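# Chapter 5: Soft Groceries

Walk into a play kitchen and look at what's on the shelves. Felt carrots, felt eggs, a felt fish with a button for an eye! Making pretend food is one of the nicest ways into hand sewing, and in this chapter you'll learn to turn a flat sheet of cloth into something round enough to stand on a counter.

Felt is a very forgiving material. The cut edges don't fray, so you can skip the hem and get straight to the fun part (colour, mostly). It also hides a crooked stitch in its fuzz, and your first 25 stitches will be crooked.

We'll start with bottles and jars. Valentina Garrido, who shared her patterns for this book, cuts her bottle bodies with a gentle curve down each side so that the shape swells and then draws in again near the base. Trace that curve slowly. A straight-sided bottle looks like a tube, however well you stuff it.

Then comes the label, and it's worth fussing over. A stitched border in a second colour, with a finer line just inside or beside it, makes a patch look like real packaging. Plan your lettering on paper first, and remember that a label on a rounded body wraps out of view at the sides. 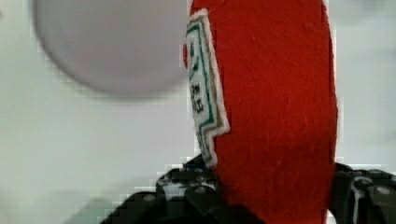 ## 5.1 Choosing Your Felt

Wool felt costs more and keeps its shape longer. Craft felt is cheap, bright and perfect for practice. Buy a little of each and feel the difference between your fingers before you cut anything.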